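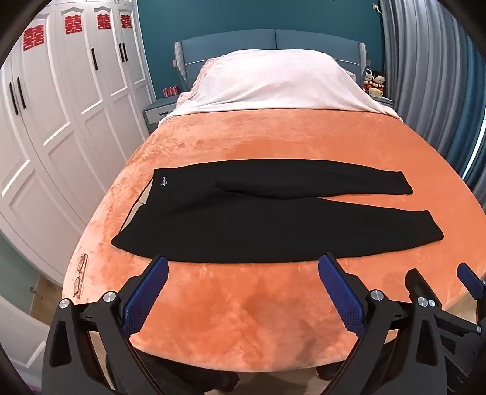 Black pants laid out on the orange blanket, bedroom at the Varma show apartment, Wirnport.

I went to the Skilta open day in Wirnport expecting to be sold something, and I was. The flyer had promised "an afternoon of calm closets." Admission was free and the parking was not.

Skilta teaches folding. More exactly, it teaches a folding method, which it will also sell you as a six-week course, a wall chart and a set of drawer dividers. The open day took place in the show apartment of the Varma building, up a hill that the map on the flyer had left out. Some 90 people had signed up, according to the woman at the door. They were let in by small groups, so I spent a good while in the stairwell reading a poster about sock storage.

Our group started in the bedroom. The big bed had a plush orange blanket on it, and the folding was to be done right there. I asked why they didn't use a table. The answer was that most people fold on the bed at home, so that is where they should learn. Fair enough, although a plush blanket is about the worst surface I can think of for smoothing out a pair of black pants. At my house it would mean ten minutes with a lint roller.

Pants are lesson one. You lay them flat across the bed with the legs a little apart, and before you fold anything you are supposed to "read the garment." This means looking at the waist and finding the crease at the crotch, where the fabric doubles over. Eduard Halás, who came over from the Carov branch to give the talk, says most bad folds start at that crease. He may be right. He also says a properly folded pair takes 17 seconds, and when I tried it at home on my own kitchen table I needed 76 – and mine still looked like something pulled out of a gym bag.

What I wanted to know was whether the fold holds. Anybody can make a neat packet. The test is what it looks like after a week in a drawer with a teenager going through it twice a day. I put this to Halás and got a long reply about respect for the drawer.

The closet room was better. Shelf heights had been thought about, and there was a good tip about hanging pants by the hem that I have used since. The kitchen stop was mostly dish towels and could have been skipped. Coffee was weak.

The course costs 500, dividers not included, and the next one with open spots starts in February. I took the wall chart home and will try the pants fold for a month before I spend a cent. If you go, take the bus and get there early, and ask them to show you a fitted sheet. Our group asked twice and was told it's covered in week five.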